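Wendthorpe Laundry Study: Sorting at Home
March 27, 2024

3. Method

Our brief was to find out where clothes go between clean and put away. The literature is silent on this, so we used a living room. Every garment got a line in the log, which now runs to 1,633 lines and has cost us most of our affection for knitwear.

The soft fabric basket was our first station. Folding was not required at this stage — a rule we found easy to follow.

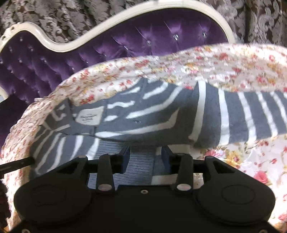
Figure 1. Striped knit garment in the fabric basket.

The second station was the sofa, protected by a floral cover. We logged anything left there as "in transit," a generous term.
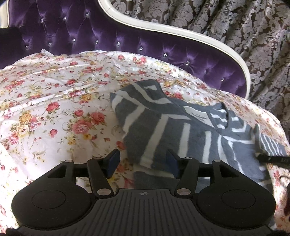
Figure 2. Gray-and-white striped garment on the floral cover, purple sofa back behind.

Stripes proved a nuisance to fold straight. Socks are treated in Section 4, at greater length than we had planned.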